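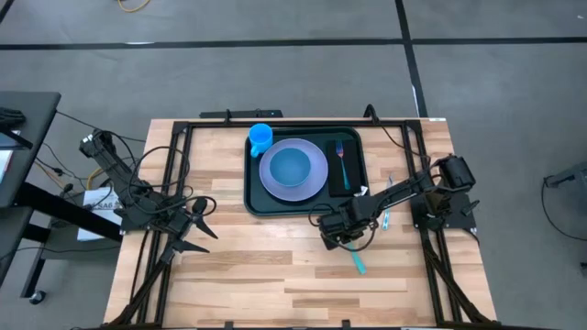 Tray with mug, plate, bowl, napkin and fork

Re: [tableware] Tray layouts for the Saturday breakfast

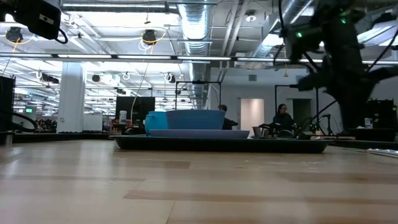 Poppy Bramwell
List moderator, Treloar tableware group

Hello all,

Thanks for the replies so far. I have quoted the question again so it is easy to find.

> Does the Graven tray have room for a full
> setting, or should we keep the cutlery on
> the table? We have 14 places to lay and
> would like them all the same.

The plate and bowl are no trouble. Put the bowl on the plate and stand the mug in the top left corner. The napkin goes to the right of the plate, folded long, with the fork on it.

The knife is what I keep changing my mind about. I had it on the wood to the right of the tray, and I think I prefer it there — the napkin is narrow once it is folded and I like to see some of the black round the fork.

The lavender plate with the blue bowl is my favourite of the colours. If you want to match the Kikico napkins, please tell me before we order, as they come in packs of four and we would need 4 packs.

I can bring 13 plates. Does anyone have one more?

Poppy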